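Dovville cast reunites for a late-night sit-down

Okay, Dovville people, it's happening! The whole main cast is getting back together on The Lacson Hour in January, and I have been grinning at my laptop ever since the announcement went up. Marites Saludo is hosting, and she's promised the full hour – no band, no cooking segment, just the couch and a lot of questions about that finale.

I'm hoping somebody asks about the train episode. (I've seen it so many times that my sister has banned it from her house.)

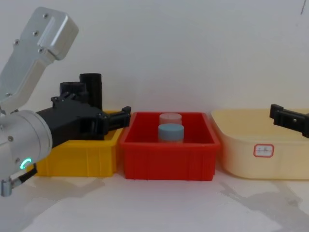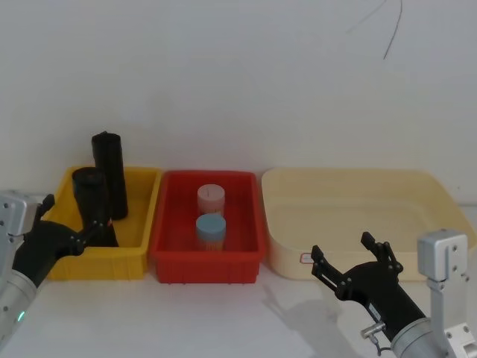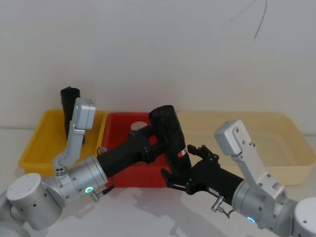

Robot arms at work over a white tabletop in the second and third pictures.

Tickets for the taping were free through Bedis, and all 1,977 requests came in before lunch for a studio that seats 100. I was one of the 1,977, and no, I didn't get in. If you're in the same boat, Hudex is streaming the whole thing at 9 p.m., with the backstage interviews going up right after. Last year's reunion clip was only four minutes long, so a full hour feels like a feast. I'll be posting my reactions as it airs, so come yell with me in the comments!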